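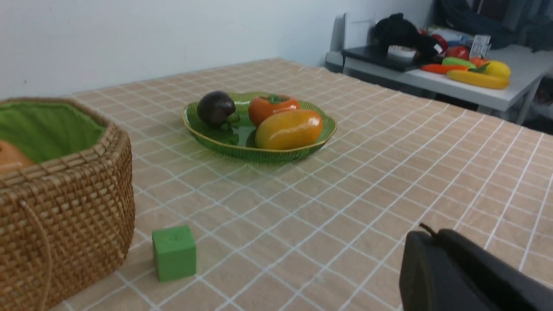 I've been arguing with people about tidy data for most of the winter, so I may as well write the argument down and save my voice.

The usual advice, when you're gathering demonstrations for a robot arm, is to keep everything the same. Same table, same lighting, same start pose, same two or three objects. Your success rate on the chart goes up nicely and everyone at the Monday-morning sort of meeting is pleased. I did it that way myself at Bredholm, and I was very proud of my chart!

Then we moved the table. Not far, mind you (a couple of hand widths, so somebody could get to a power point), and the arm started reaching for fruit where the fruit used to be. We'd collected over 201 episodes by then and what we'd taught it, as far as I can tell, was the colour of a wall and where to stop.

So these days I like a bit of mess. Fruit in a dish, a basket off to one side, a block that has nothing to do with the job, more toy food on a table behind. I want the wrist camera to see a mango it's supposed to pick up and a banana it's supposed to leave alone, and I want the person driving to show it the difference over and over. Yes, it's slower. Yes, the early numbers look awful, and you'll have to sit through a meeting about that.

My friends on the Skistden side of the fence say you can fake all this afterwards – shift the colours, paste in a new background, job done. I've tried it and it helps a bit. But a pasted background doesn't throw a shadow on the cloth, and it doesn't bounce light off a shiny mango in a way that makes the edge hard to find. I'd take 13 real layouts over a huge pile of recoloured ones, and I'd shuffle the dish between every episode, even when I'm bored silly and my wrist hurts.

The other thing I'd keep is the fumbles. Most of the teams I've worked with bin them. If an operator misses the persimmon, backs off and comes in again from a better angle, that's the most useful half minute of the afternoon, because the robot is going to miss too and it'll need to know what to do next. Label it, sure, but keep it. I've gone back to old folders looking for recoveries and found only perfect grabs, and I could have cried.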